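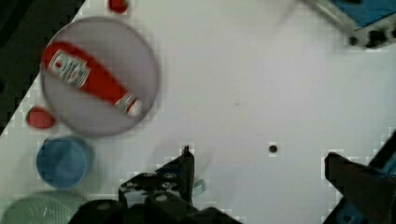 Got to the Tetent workshop a bit after 6, parking was a pain, go around the back by the loading dock. Ring twice. The bell is loud inside but you can't hear it from the street so you'll think it's broken.

Chinyere Jibrin met me at the door with a soldering iron still in one hand. She and Todor Dimitriou have been building a tabletop arm since July, evenings mostly, in the back corner between the laser cutter and the bike stands. They call it Vivell. I'd read two of Todor's posts on it and wanted to see it in person before I order parts for mine.

First thing, it's bigger than I expected. Second thing, it's quiet! My old hobby servos sounded like a blender.

They're on table clearing at the moment. White tabletop, plastic-food kind of stuff, dishes. A ketchup bottle laid across a plate, little red strawberry next to it, blue cup. The job is get the bottle off the plate without dragging the plate along. Chinyere says the bottle is the one she argues with most. Wide body, skinny neck, and if the fingers close near the cap it swings. They're trying to get it to grab further back toward the base.

Camera rides at the wrist, looking down past the two black fingers. Todor had it up front on a post originally and the arm kept blocking its own view, so it moved. New problem now is the fingers take up a big chunk of the bottom of the picture. He's not bothered. Says you want to see the tips anyway.

Cost. Everybody asks so I asked. 1875 so far, not counting the first gripper, which cracked, and not counting the table, which was already there. They had set themselves a cap of 2000 and Todor thinks they'll go over when the spare motors come. Power supply is from Atanasov, secondhand. The control board is a Prostis one, bought new after a used one died on them the first week.

Runs so far: 242. Chinyere logs them by hand in a green notebook, time, what was on the table, what went wrong. I flipped through it. Lots of "slipped" and "plate moved". One page just says NO in big letters. I asked to take a photocopy and she laughed at me.

Got to drive it myself for a few minutes with the little leader arm. Harder then it looks. I was fine side to side, hopeless at judging height, tapped the table twice. Todor said everybody does. There's a soft stop in the software now so you can't really jam it, but he still stood there with his hand on the switch.

Things I wrote down for my own build:
Bolt it down. Clamps walked on them.
Cable loop at the elbow, longer than you think, zip tied loose.
Black fingers on a white table, easy to see. My bench is dark brown so I'll need a board or something.
Buy 2 of the wrist motor. Thats the one that goes.
Label both ends of every cable BEFORE it goes in the sleeve.

Didn't get to see the finger printing setup, someone else had the printer till 9. Todor is going to send me the files, he wants to fix the screw holes first. No coffee in the building btw, there's a place on the corner but it closes at 7.

Going back next month with my base plate to use their drill press. Will post the parts list when I've cleaned it up.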